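The Long Table at Plandine

By the second week of December the cooks of Plandine have stopped pretending to be calm. There are 765 people on the list for the winter fast-breaking supper, the hall holds nearly all of them, and the rest will eat standing in the corridor with their coats on, perfectly happy!

I came for the soup and stayed for the arguments. The supper closes a fast of 11 days that Plandine shares with the hill parish of Wititz, and the two have never agreed on how it should end. Wititz sings first and eats after. Plandine eats a spoonful of barley, sings, then eats properly. Ask anyone which is older and you had better sit down, because you'll be there through the second pot of tea. 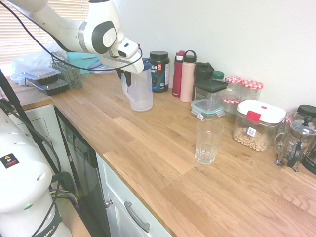
What I love is how much belief gets carried in small habits like these. The spoonful of barley has no place in the written service. It came over from Portela with families who settled on the lower road, and for 60 years the clergy left it off the printed order. People did it anyway, under the table if they had to. Now it's in the book, in italics, with a note that children may have honey on theirs (mine did, and so did I).

The singing is something else again. The great hymn of the night is called the Reva, and it has 12 verses, each handed to a different part of the room. Nobody conducts. A bench near the door starts, the back wall answers, and by verse five the windows are humming. I've heard polished choirs in grand churches that didn't raise the hair on my arms the way that back wall did.

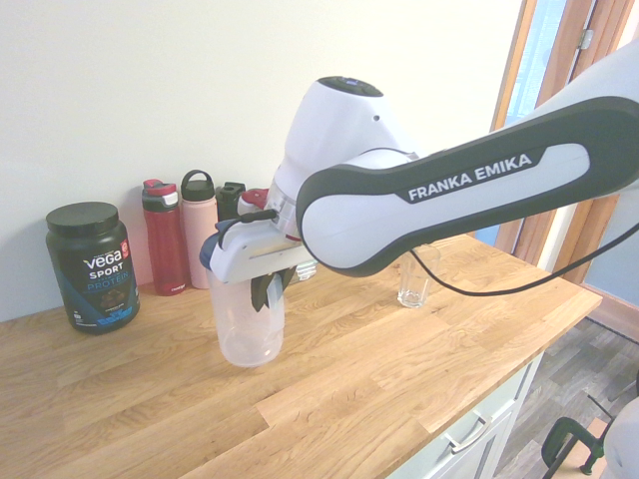 A pitcher on the butcher-block countertop.

Wititz sings the same words to a slower tune, and on the last night some of its people walk down the hill to join in. For a verse or two the tunes collide, and it's a glorious mess. Then one side gives way, a different side every year, and the losers bring the bread next time.

Plandine brought it last winter: dark loaves, caraway on top, still warm when they reached the corridor.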